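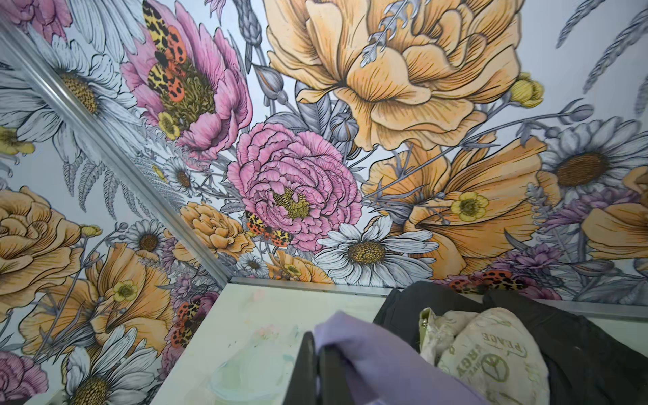

Surface Pattern and Interiors, Handout 3
Brikthorpe School of Design, June 2021

Repeat and scale
A repeat is the distance after which a pattern begins again. Students should measure it before ordering any paper. The Lenihan sample book, held in the Clullcombe study room, lists 85 papers with the repeat given beside each. Large flower patterns usually need more paper than small ones, as more is lost in matching the drops.

Straight and half-drop matches
In a straight match, the same part of the pattern meets the ceiling on every drop. In a half-drop match, each alternate drop is lowered by half the repeat. Both must be shown on the drawing submitted for assessment.

Pattern on flat surfaces
A printed table or floor is seen from several sides, and the designer should decide whether the motif has a top and a bottom. Pale colours may be used where the walls already carry a strong pattern. 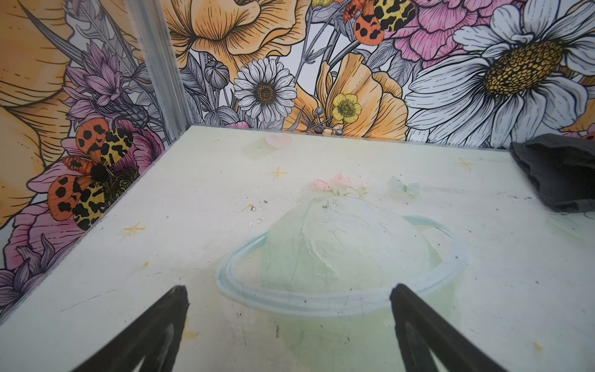 Reading and submission
Read the Tuvgate course reader, section 3, before the seminar. Drawings are to be handed in at Room 323, with the student's name on the reverse.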